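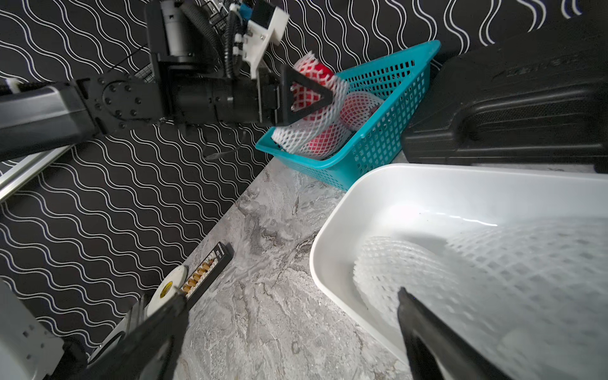 Last season was the first time I looked forward to getting up at 5 a.m., one of our pickers wrote to us in August, and I'd tell anyone who likes being outdoors to give it a try.

We hope you will! Otadero Orchards is looking for 2 seasonal pickers and 2 people for the packing shed at our Custamholm farm. We grow apples on 57 acres, mostly eating varieties, with a small block of old cider trees down by the creek that we're very fond of.

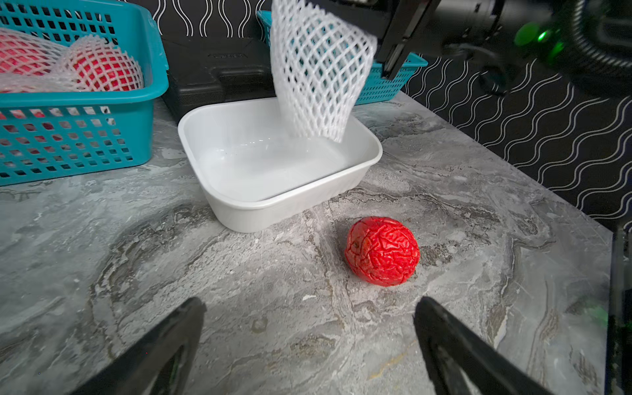 No experience needed for either job. Pickers work in pairs for the first two weeks, and you'll learn how to tell a ripe apple by color and by how easily it comes off the spur (it takes a few days to get the feel, so don't worry if you're slow at first). Ladders are part of the work, and so is rain.
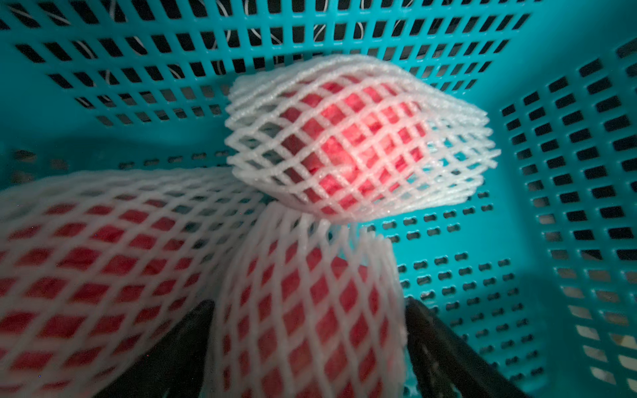

Shed staff sort, grade and box the fruit for our farm store and for the Filloleck market. You'll be on your feet most of the day - bring good shoes and a sweater, even in September.

Pay is hourly, the same rate for both jobs, with lunch included. A shared bunkhouse is free for anyone coming from out of town. 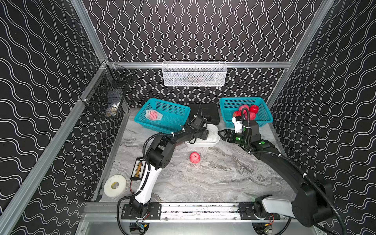 The season runs from September to the end of October. To apply, send us a few lines about yourself and the dates you can work, or stop by the farm office any morning before noon. Please say which job you'd like - or both, if you're happy to switch!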